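Kitchen sponges: storage, bagging and replacement – frequently asked questions

Mon 14 February – posted by Skatwood Household Desk
Filed under: Kitchen > Cleaning & Consumables
Print this page | E-mail this page

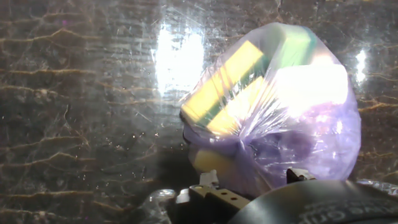
One reader, Kariuki, wrote in to object that sponges should never go into a tied bag at all, as plastic holds the damp and a sponge kept that way smells before it has touched a plate. The objection is correct for used sponges and for any that have been rinsed. It does not apply to new, dry stock, which is the subject of most of the answers on this page.

Can new sponges be stored in a tied plastic bag?
Yes, provided they are dry throughout. Press the foam between finger and thumb at the thickest point. If it feels cool or leaves any moisture, air it for a day before bagging. Some sponges are sold slightly moist to keep the cellulose soft. Leave these in the maker's wrapper until needed.

What kind of bag is suitable?
Any thin, clean bag that has not held food or cleaning products. Tinted film is acceptable if you can still see what is inside. Scented bin liners are not suitable, as foam takes up the scent and passes it on to glasses.

How should the bag be closed?
Gather the neck, press out the spare air with a flat hand and tie once, close to the contents. A double knot usually has to be cut, and the bag is then lost. Do not press so hard that the sponges fold. Foam left folded for months keeps the crease, and the scrubbing layer may start to lift along the bend.

Which way round should the sponges go?
It makes little difference in a small bag. In a drawer, lay them flat with the scrubbing sides together – the rough layer can mark soft foam if it rubs against it.

Where should the bag be kept?
In a closed cupboard away from the cooker, the boiler and direct sun. Foam that has yellowed further or turned crumbly at the edges has usually been kept in strong light. Under the sink is acceptable if the trap does not leak. Keep the bag off the cupboard floor all the same.

How long do new sponges keep?
Our own test bag was closed in October and opened after 112 days. The foam had kept its spring and there was no smell. We have not tested for longer.

How often should a sponge in use be replaced?
Every 2 weeks in a kitchen used daily, or sooner if it smells after rinsing. Boiling or microwaving does not restore a worn scrubbing layer.

Can the green side be used on any surface?
No. Keep it off non-stick pans, acrylic sinks, polished stone and glossy worktops. Use the foam side there, with a drop of washing-up liquid. If you are not sure, try a corner first and look at it under a strong light.

Can an old washing-up sponge be used elsewhere?
Yes, for bins, drains or outdoor furniture. Cut off one corner so that it cannot be mistaken for a kitchen one, and keep it apart from the new stock.

Can the bag be recycled?
Check with your local collection. Many do not take thin film with rigid plastics. An undamaged bag can be refilled first.

Related: note 117, Drying cloths and brushes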